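Home | About Us | Our Work | Reports | Get Involved | Contact

Progress report on the Tam Street tool room and repair bench

Prepared by Hongjun Yuan, workshop coordinator, for the Prareron small grants program

Period covered: the second part of the grant, up to the end of August

Dear colleagues,

Please find in these pages our report for the second period. The first report was mostly about the lease and the electrical work, so I will not repeat it. In this one I write about the tools, how they are stored, how they are borrowed, and what was spent. I also describe two problems that we did not expect when we wrote the application.

1. What was planned

In the application we promised to open a shared tool room for the residents of Tam, with a bench where people can do small repairs on bicycles, chairs and household items. We promised also to make a catalog of all tools, and to give each tool a fixed place, so that a person who comes for the first time can find what they need without asking. The grant for this period was 4,000 dollars.

2. What was done

The catalog is complete. It has 186 entries, and each entry has the name of the tool, the size if it has one, the condition, and the place where it must be returned. A set is one entry when it is kept in one case. Many of the tools came from the closed Nosten garage, which gave us the contents of its back room in exchange for emptying it. The sorting took much longer than the emptying. A lot of the small hand tools had rust on them, and we had to decide one by one if it was worth the time to clean them. We cleaned most of the wrenches and pliers. The files were too worn and we took them to the scrap dealer.

The borrowing desk is open on two evenings per week. Borrowers sign a paper card, and the card stays in a box until the tool is returned. In the application I wrote that we would use a computer system from Plirnex for this. We tested it for one month and then we stopped. The program itself works well, but it needs a login for every borrower, and the older residents did not want to make one. The paper card is slower for me at the end of the month, when I type everything into the catalog, but the line at the desk is short again. I ask for your agreement to this change. The money which was reserved for the Plirnex license was not spent, and I propose in section 5 how to use it.

We held three evening classes. The first was on bicycle brakes, the second on gluing chair joints, and the third on sharpening kitchen knives. The knife class was full and we had to send some people home, so we will repeat it. The chair class had few people. I think the hour was wrong for families - it started when many people are eating dinner.

3. Problems

The first problem was the storage of sockets and other small parts. We bought plastic drawers which were too shallow, and the lids did not close. We returned them and received a credit from the store, but this delayed the opening of that corner by several weeks. At present the small parts are in glass jars, with a paper label on the lid. It is not beautiful, but people find what they look for. The labels fall off when the room is damp, and I have started to write on the glass with a paint pen.

The second problem was missing tools. In the first weeks after opening, several tools were not returned to their correct place. They were not stolen, only put down somewhere in the room, and we found nearly all of them again during the monthly check. One tape measure and one small adjustable wrench are still missing. I have marked them in the catalog and I do not plan to replace them in this period.

4. The bench and how tools are kept at it

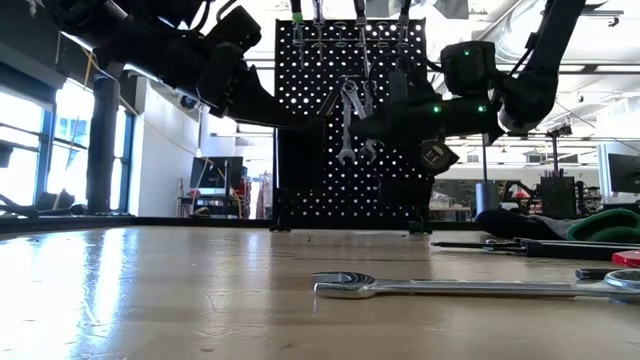 Our rule for the bench is that frequently used tools stay within reach, and everything else goes back to the shelves before closing. Screwdrivers were the tools which people mislaid most often, because they roll and because they all look similar. Now they have a high place of their own, in the wire rack at the top of the black pegboard, where the handles do not get mixed with the larger tools. For wrenches we have not yet decided. They are heavy, and a long combination wrench like the silver one on the tabletop is easily left lying there when the person has finished with it. Some members would like them on hooks by size, and others prefer a roll of canvas which can be carried to a bicycle outside. I will try the hooks first, because the hooks are cheap and we can remove them.

The surface of the tabletop also needs attention. It is wood with a glossy finish, and it has fine scratches already. I do not consider this as damage, it is a work surface. But for chair repairs, where a painted or polished seat is turned upside down, it is better to have something soft under it. We will cut a piece of old carpet to the size of the table and keep it rolled in the corner.

Work gloves are a similar small question. People take them off and leave them behind the tools, and the next person does not know if they are free to use. We will put a basket near the door for shared gloves, and ask people to take their own ones home.

5. Budget and next steps

Spending in this period was below the plan, mainly for the reason I explained in section 2. I propose to use the license money for a better vise, a second set of hex keys, and the repeated knife class. The detailed table and the receipts are sent separately by mail.

For the next period we plan:

- to finish the wrench storage and add the new places to the catalog
- to repeat the knife class and move the chair class to a later hour
- to write a short guide for borrowers, one page, in large letters
- to check all power cords before the cold season, when the heaters are on

Please tell me if the change from Plirnex to paper cards needs a formal letter. I can prepare it quickly.

With respect,
Hongjun Yuan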